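3. Sample handling and storage

3.1 Collection of soil cores

Soil was taken from 3 orchards in the Walaneck district, all on the same grey clay loam and all planted to apples. Two of the orchards had been under mown grass for many years. The third, at Skarnance, had been cultivated between the rows until shortly before our work began and was then sown to a clover mix. Cores were taken in January, between the tree row and the wheel track, with a hand auger marked at 15 cm and 30 cm. Surface litter was brushed aside first. Where the auger struck a large root or a stone, the core was thrown out and another was taken one pace further along the row.

Cores from the same row and depth were broken up by hand in a bucket, mixed, and put into labelled bags. The bags went into a cooler with ice packs in the back of the vehicle and were kept out of the sun while the rest of the row was done. All sampling was finished before noon. Growers had been asked not to irrigate the blocks the day before, and irrigation records were collected from each farm office so that this could be checked.

3.2 Sieving and sub-sampling

Field-moist soil was pushed through a 2 mm sieve. The clay from the lower depth smeared badly when sieved wet, so those samples were spread on trays and left in the cool room until they would crumble. Visible roots, worms and bits of mulch were picked out with forceps. Each sieved sample was then split: one part for moisture and pH, one for total carbon and nitrogen, and one for the enzyme assays. The last part was kept at 4 degrees and used first.

Moisture was found by drying at 105 degrees to constant weight. All results are given per gram of dry soil. The pH was read in water with the same meter throughout, and the meter was checked against buffers at the start of each batch.

3.3 Enzyme assays

Three enzymes were measured: beta-glucosidase, acid phosphatase and urease. The first two are widely used as signs of how quickly a soil is turning over plant residues and organic phosphorus. Urease was added at the request of the growers, who wanted to know whether surface-applied urea was likely to be lost on the clover block.

Slurries were made up in buffer adjusted to the pH of the soil in question. We had first tried a single buffer for every site, as Roussel did in the earlier survey of the district, but the Skarnance soil is more acid than the others and its phosphatase values came out too low. Each slurry was stirred while portions were drawn off - settling of the sand fraction was the largest source of error in our trials. Blanks without soil and blanks without substrate were run with every batch. Batches in which the blank drifted were repeated from stored soil.

Plates were incubated in the dark and read at the end of the incubation. Colour from dissolved organic matter was a problem in the grassed blocks, where the extracts were the shade of weak tea, and was dealt with by subtracting the reading of the matching soil blank. Multi-well plates are now the usual format for work of this type (Figure 1), and they let us fit the standards, blanks and replicates for one site on the same plate. 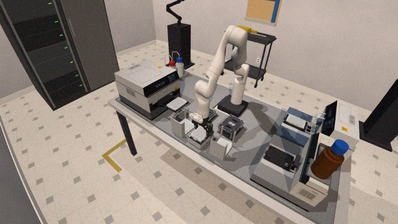
Figure 1. Rendered view of a laboratory table with a white multi-well plate resting on a grey nest near the front edge.

3.4 Data treatment

Values from replicate wells were averaged before any further work, so that the composite sample, and not the well, was the unit of analysis. Enzyme activities were skewed and were log-transformed. Depth and ground cover were fitted as fixed effects and orchard as a random effect. With so few orchards the between-orchard variance is poorly estimated, and we have kept to simple comparisons for that reason. The clover block has no partner under the same history - its results are reported beside the others but were left out of the ground cover test.

One set of bags from the lower depth at Skarnance was mislabelled in the field. The error was found when the pH readings were compared with the auger notes kept by Robel Dinsa, and the labels were corrected from those notes. Running the analysis with and without the relabelled samples gave the same ranking of treatments for all the enzymes. Values below the lowest standard were set to half that standard, a step that affected only urease in the deeper soil.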